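Pladgate Bench Top, Black

Solid work surface for fixed benches and island tables
Made by Trodurden

The Pladgate is a flat, matte black top for workrooms, labs, repair counters and school shops. It comes as a bare top with no legs or frame, and it fits most steel bench frames with a flat upper rail. If you are replacing an old top, you can usually reuse the frame you have.

The standard depth is 700 mm. Lengths are cut to order. Give us the length of the frame, measured along the back rail, and we add the overhang. Please don't add it yourself, or you will get it twice.

What it's made of

The top is a dense pressed core with a black surface bonded to both faces. Both faces are the same, so a worn top can be turned over if the fixing holes have not been drilled right through. Thickness is 18 mm. The front edge has a small round-over and the back edge is left square so that it sits tight to a wall or an upstand.

The surface is low-glare. It will show chalk and pale dust more than a gray top does, and customers who do a lot of sanding tend to pick the gray. Small screws and light-colored parts are easy to find on the black.

Fixing and drilling

Each top is supplied with two packs of 8 wood screws and a strip of foam tape for the rail. Lay the tape first, set the top down, check the overhang at both ends, then screw up from below. Do not use screws longer than the ones supplied.

Holes for cable grommets, vises and bolt-down equipment can be drilled on site with a sharp bit. Clamp a scrap board underneath to keep the lower face from chipping. Seal any cut edge with the wax stick – one is packed with every order – before liquids get near it. For heavy equipment that moves in use, bolt through to a plate under the top and do not rely on wood screws.

We can also drill before shipping. Send a sketch with each hole measured from the front left corner. Dexter Doucet in our cutting room checks every sketch and will call you if two holes are too close together or too near an edge.

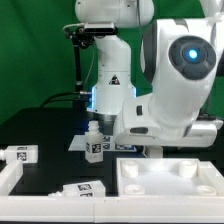
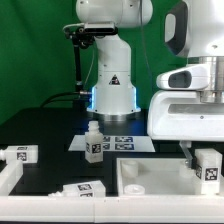
Cleaning

Wipe with warm water and a little dish soap, then dry with a soft cloth. Marker and glue come off with rubbing alcohol. Avoid scouring pads and cream cleaners, which leave shiny patches that can't be buffed out. Don't use oil or furniture polish.

Hot pans, soldering irons and heat guns should go on a stand. The surface will take a warm mug but it is not a heat-proof top.

Ordering and delivery

Tops ship flat with card corners. Long tops need two people to carry and a straight run to the room, so measure your stairs and elevator before ordering. Check the corners before you sign for the delivery and write any damage on the driver's sheet.

Cut and drilled tops can't be returned unless we made the mistake. Uncut tops can come back in their original wrapping. For samples, or for a price on several benches together, ask for Leonie Maihi at the Paewai sales desk.

Also in this range: Pladgate Gray, Dundodik steel frame, Dundodik back upstand, spare wax sticks.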